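Les robots et la vaisselle

Publié le 27/08/2023
Classé dans : Robots, Maison

On me repose la question à chaque repas de famille : alors, c'est pour quand, le robot qui range la cuisine ? J'ai donné la même réponse tout l'été. Pas tout de suite, et sûrement pas chez vous en premier.

J'ai relu mes notes de juin. À l'époque j'écrivais que la vaisselle serait réglée avant le linge, parce qu'une tasse garde sa forme quand on la prend. Je le pense toujours, mais j'avais sous-estimé l'égouttoir. Il faut passer entre les fils, poser l'objet sans pousser le voisin, trouver l'anse du bon côté. Une tasse couchée sur la table demande un autre geste qu'une tasse debout, et un gobelet sans anse encore un autre.

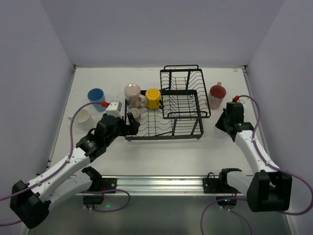
Heike Ehlers, avec qui j'en parle souvent, me répond qu'un bras à poste fixe suffit si la table est toujours la même. Dans un atelier, d'accord. Chez Prideck, où elle travaille, les pièces arrivent dans un bac, toutes identiques, et la machine a fait 314 cycles d'affilée sans qu'on y touche. Dans ma cuisine il y a des mugs dépareillés et un évier trop petit.

Reste la vitesse. Je vide mon égouttoir en moins de deux minutes en pensant à autre chose. Une machine qui met 10 minutes ne me gênerait pas si elle le faisait la nuit. Une machine qui casse un verre par semaine, si.

Pour le sol, j'ai un aspirateur qui se débrouille, sauf sous le radiateur. Pour les vitres j'ai renoncé. Le linge, j'en reparlerai quand j'aurai fini de lire le long article que m'a envoyé Mali Harries (46 pages, en anglais, j'en suis à la moitié).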